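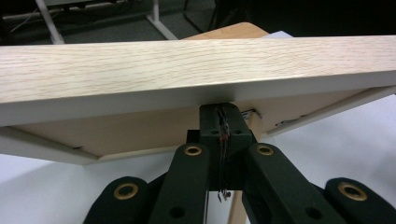 Long board, pale oak top, white edge. Brackets on the underside.

Thread: Second gripper or a proper arm? Budget due in March

dultness_dan
Three of us in a unit in Bekcombe, fitting out small offices with desks and shelves. Board handling is what eats the day, so that's where the money goes. I've got two quotes on my desk. One is for another hand-held gripper plus spares, from Rirkamska. The other is for a fixed arm from Yang, with a base, a guard and an invoice that needed its own envelope. I have to put one number in a box by March. What would you lot do?

plinth
How long are the boards and how many a week? You've told us about the envelope and left out the useful bit.

dultness_dan
Fair. Long enough to be annoying. Nine desks in a good week, six in a normal one, and a different size every time the customer has had a think.

plinth
Then no arm. You'd spend your life teaching it the new size. Buy the gripper and put the rest into bushings and wiring.

Gyu-bin So
I disagree with plinth, as is traditional. Changing a size is ten minutes once somebody has set it up properly. The expensive part of your trade is the person holding the other end. Put a value on that person before you decide the arm is dear.

plinth
Ten minutes on your floor, with your fixtures. Dan has a carpet.

Gyu-bin So
Carpet is a fair point. You'll want a solid base under it, so add that to the Yang quote if they haven't. They often haven't.

dultness_dan
They haven't. I've just looked. It says "customer to provide suitable surface".

shimwasher
Whichever you pick, budget for the wires. I see a bundle coming down out of the middle of that block and ending in a little tangle. Sleeve, clips, a decent connector. It's small money, but it never gets its own line and then it comes out of the tea fund.

dultness_dan
Noted. The tea fund has suffered enough.

oldmitre
Also ask both of them what jaw pads cost. We got a lovely price on the tool and then paid for pads like they were printer ink. White edging shows every mark, so you will get through them.

plinth
Seconded. And ask for the price in writing for year two.

Gyu-bin So
Could you hire an arm for a month? Some dealers will knock it off the price if you keep it.

dultness_dan
Asked. Yang want a 1,000 deposit and the base is still my problem. I've put the gripper down as the main number, with pads and wiring as separate lines, and the arm hire underneath as an option. My business partner has already crossed out the option in pencil.

shimwasher
Pencil's negotiable.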